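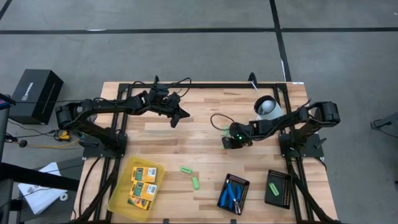 *The table with both arms on the rails and things to pick up laid out along the near edge.*

**Lunde small grants – gripper comparison, second progress report**
To: Liv Skjelbred
From: Reet Kivi
27 July 2026

Hello Liv,

You asked for this one to be shorter than the February report and with fewer graphs. I've managed the graphs. All the raw numbers are in the shared folder as before, so what follows is mostly what we've been doing, what we think it means so far and where the money has gone.

## Where we are

The quick version is that the comparison is running properly now, on both arms, and we have 324 logged attempts that I'm happy to stand behind. We had quite a lot more than that in June but I've thrown the early ones out (more on that in a minute, it's a bit embarrassing). We're behind the plan on the camera work and slightly ahead on everything to do with fingers and pads.

As a reminder, we're comparing two grippers, the Wuvlow and the Greltero, on the same pair of arms with the same controller, to see which one copes better with ordinary household and office bits that weren't made for robots to pick up. Both are two-finger designs. The Wuvlow is the cheaper one and closes faster. The Greltero has a longer stroke and reports its grip force, or at least reports something it calls grip force, and Ebbe has opinions about that.

## What we're picking up

We settled on five kinds of object and we've stuck to them, despite everyone who walks past suggesting a sixth. They are boxes of crayons, the green pieces, the blue-handled pliers, a plastic lid and the yellow container. Each one has a start area and a place it has to end up, and an attempt only counts as good if the thing gets there without being dropped and without either arm touching the rails.

The crayons were meant to be the easy one. They're light and square and they have nice flat sides, and both grippers pick them up perfectly well when they're on their own. Stack them in a staggered pile, though, and it all gets much more interesting! The Wuvlow tends to nudge the box underneath as it closes, and then the next attempt starts from a slightly different pile. We had a long argument about whether that should count against the attempt that did the nudging or the one after it. We now score it against the one that did the nudging and put the pile back between attempts, which is slower but at least I can explain it.

The pliers are the hardest by a long way. They're heavy at one end, the handles are rubbery and the jaws are smooth metal, so it matters enormously where you take hold. The Greltero is clearly better at these. If it gets hold of the handles near the pivot it hardly ever lets go, and the Wuvlow will often lift them a few centimetres and then let them swing round until the tips catch on the mesh of the basket. I think most of that is the pads and we're testing that next.

## What went wrong in June

Right, the embarrassing bit. For most of June the two arms weren't running the same settings. Somebody (me) had copied the Standent controller profile from the left arm to the right before we changed the wrist speed limit, and I never copied it again afterwards. So the right arm was moving noticeably faster at the wrist, and as we'd started with the Wuvlow on the left and the Greltero on the right, every comparison between them was really a comparison between two grippers and two speeds at the same time.

Sandro spotted it when he was plotting something else entirely and couldn't get the two sets of timings to line up. I spent a grumpy afternoon trying to work out whether we could correct for it and decided we couldn't, at least not in a way I'd want to defend to you. Those runs are still in the folder, in their own subfolder with a note, and they don't count towards the 324.

We've changed two things as a result. The profile is now loaded from one file for both arms at the start of every session, and the file's checksum gets written into the log so we can see afterwards that they matched. We also swap the grippers between the left and right arms at the end of each block of 30 attempts. The swap is a fiddly job – the connector on the Greltero is tucked in under the wrist and you really want smaller hands than mine – but Ebbe has got quite quick at it.

## Soft things and pads

I wrote in February that I expected soft objects to be boring, and I'd like to take that back. Anything with a bit of give is kind to a gripper that's slightly off in its position, so both of them score well. But they score well in different ways, and that's been useful for understanding what the force reading is worth.

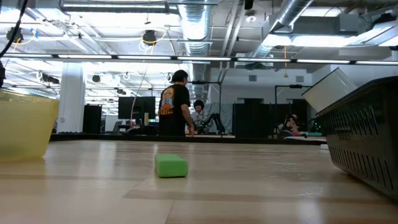
With the Greltero, you can set a target force and it's supposed to stop closing when it gets there. On a hard object it stops quickly and the number looks sensible. On something that squashes, the reading creeps up slowly and the fingers carry on for longer than you'd expect, and then it overshoots. Ebbe thinks it's estimating the force from the motor current and smoothing it heavily, which would fit with what we see. He's built a little test with a kitchen scale and a block of wood to get a rough calibration. It isn't pretty, but the results repeat from one day to the next and that's all I wanted from it.

The Wuvlow has no force reading at all, so we just tell it how far to close. For soft things that works fine as long as you know what you're picking up beforehand. If you get it wrong you either squash the thing or drop it, and the gripper can't tell you which.

On pads, we've tried the ones supplied with each gripper and one set of plain silicone ones that Ottar cut for us from sheet. The silicone ones are better on the lid, by a lot. The lid is thin and slippery and it's usually leaning against something, so the fingers have to come in at an angle and take hold of a narrow edge. With the supplied pads both grippers would close on it and then slide off as they lifted. They do wear, though, and one of them started to peel at the corner before we'd finished the set. Ottar wants to try a thicker sheet and a different glue.

I should say that we haven't yet run the silicone pads on the pliers with the Wuvlow. It's the one I most want to see, and if the cheap gripper with home-made pads gets anywhere near the Greltero then that changes what I'd recommend at the end.

## Cameras

Less good news here. The plan was to have finished comparing the wrist view with the fixed view by now and we haven't. Glare off the tabletop has been the main nuisance. The wood is glossy and the ceiling lights show up in it as long pale streaks, and from a low angle the object finder sometimes decides a streak is the edge of something. It's much less of a problem from above.

We could put a matt sheet down over the table and it would probably go away overnight. I'm reluctant, as we've got all our attempts so far on the bare wood and I don't want to change the friction under the objects halfway through. Sandro is trying it in software first, by ignoring very bright patches that don't move when the object does. If he hasn't got anywhere in a couple of weeks, we'll do a small separate set on a matt surface and report it separately.

The wrist view is good until the last few centimetres, when the fingers get in the way, and on the crayon boxes that's exactly when you'd want to see what you're doing. I don't have a clever answer yet.

## Money

We have £2,949 left unspent. The two big purchases (the second Greltero and the spare controller) are both done and both came in at the quoted price. Since February the spending has mostly been small stuff like pads, cable, tape, replacement connectors and a frankly silly amount of crayons.

I'd like to ask about moving part of what's left. There's a line in the original budget for a third type of gripper, a suction one, and I no longer think we should buy it. Pliers and a mesh basket are hopeless for suction and we'd be testing it on half the objects at best. I'd prefer to spend that on a proper force sensor so that we can check Ebbe's kitchen scale numbers against something respectable. It'd come to less than the suction gripper. Could you let me know if that needs a formal change request or if an email will do?

## What's next

- Silicone pads on the pliers, both grippers, both arms.
- Thicker pads from Ottar, tried on the lid first.
- Sandro's glare fix, and the matt surface set if it's needed.
- A handover task, where one arm passes a crayon box to the other. We've done it by hand control a few times and the Wuvlow is lovely at it – so quick! – but it has to run on its own before I'll report it.
- Writing up the controller mistake as a one-page note for the other Lunde projects. Two of them use the same Standent unit and it'd be very easy to do what I did.

I've left the original end date as it is. If the force sensor is approved and takes ages to arrive then we may need to talk again, but the pads and the handover don't depend on it, so there's plenty to be getting on with.

You mentioned coming to see it running. Afternoons are best, as we do the gripper swap and the settings check in the morning and it's mostly watching Ebbe swear at a connector. Let me know if you're bringing anyone and I'll make sure we're in the middle of a block when you arrive.

All the best,
Reet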